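Corner crew wanted for our amateur boxing shows

Hi, I'm Yetunde, and I run the amateur side of things at Bandwood Boxing Club. We've got six home shows on the calendar for next year, the first one in March, and I'm looking for two people to join our corner team. If you've ever sat ringside and thought you'd like to be on the other side of the ropes with the bucket and the towel, keep reading!

You don't need to have boxed yourself. I never did (I came in through my nephew, got handed a stopwatch, and that was that). What I do need is someone who stays calm when it gets loud. One minute between rounds is not a lot of time, and a nervous kid in his first bout picks up on everything you do.

Most of what you'd be doing on show nights is second and third in the corner – stool in, stool out, water, ice, gumshield rinsed and back in the right way up. Orest Hutsuliak is our head coach and he does the talking. You'll also help with hand wraps, walk boxers to the weigh-in and the doctor, and keep an eye on the bout order, which changes all the time. On regular weeks I'd love to have you in the gym for two evening sessions so the boxers know your face before they need you.

The gym is upstairs and there are no fancy extras, but the ring is good and we had the ropes redone over the summer. Setup and cleanup are shared by everybody, me included.

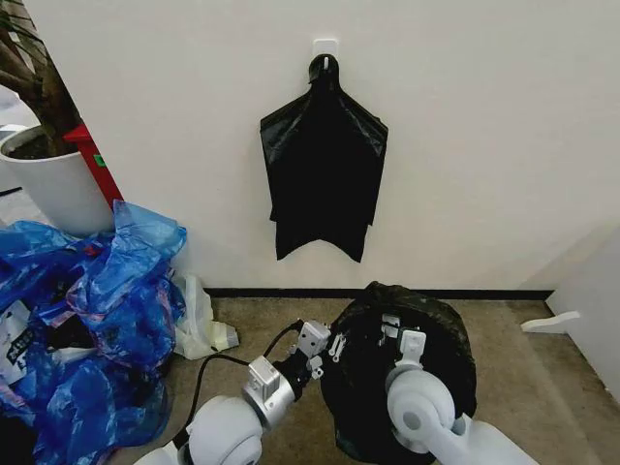 Trash bag on the wall hook, upstairs.

Now the money part. This is a paid part-time spot, but it's small. We pay $2,080 for the year, split into monthly payments, plus gas and meals when we box away. We'll also cover your seconds' course and your background check. I know that's not going to change anybody's life, so please only apply if you really like the sport and can put up with long car rides and Wael Saber's playlists.

A few things I have to ask for. You need to be 18 or over, free most weekends in show season, and okay with lifting ring boards up a flight of stairs. First aid training is a big plus. So is a second language – we have boxers who speak Vietnamese, Arabic and Ukrainian at home, and some of their parents would love a person they can chat with on fight night.

To apply, just send me a short note saying who you are and why you're interested. No résumé needed unless you want to send one. You can drop it at the front desk or hand it to Khải Lò, who runs the junior class. I'll invite people in for a regular training night so you can see how we work, and you can ask the boxers anything you like while you're there.

Posted Nov 29, 2022. The spots stay open until I fill them.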